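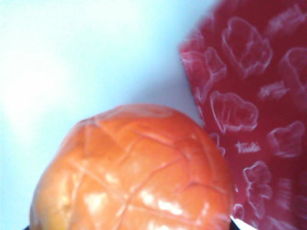 Orange item against the red printed material, packing table, Rotunville.

Progress report to the Zoltel community grant
May 22, 2025

You asked for one page, so here is one page. The Gerkdale gift bag program has spent $835 of the $3,000 you gave us in January, mostly on small round things and bags to put them in. We have packed 191 bags so far. Of those, 181 have gone out to families through the McIntyre centre, and ten are on a shelf waiting for labels that were ordered in the wrong colour.

Paper bags remain our favourite. They stand up by themselves on the table, which the cloth ones never did, and the rope handles suit small hands. The red ones with the teddy bears, rabbits and ducks are the first to be asked for, often by grown-ups.

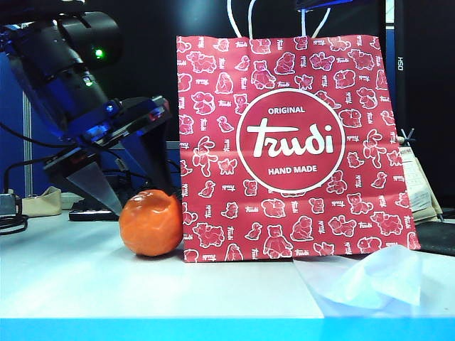
We still argue about what goes in first. The current rule is heavy and round at the bottom, soft on top, card last. Round items roll, a fact we budgeted nothing for, and we'd like to move $40 from printing to a tray with a lip.

Creased bags are still used. We tried ironing one and don't recommend it.

Next up: finish the labels, restock tissue paper and settle the card wording, now in its sixth draft. The receipts are attached, including the one for the iron.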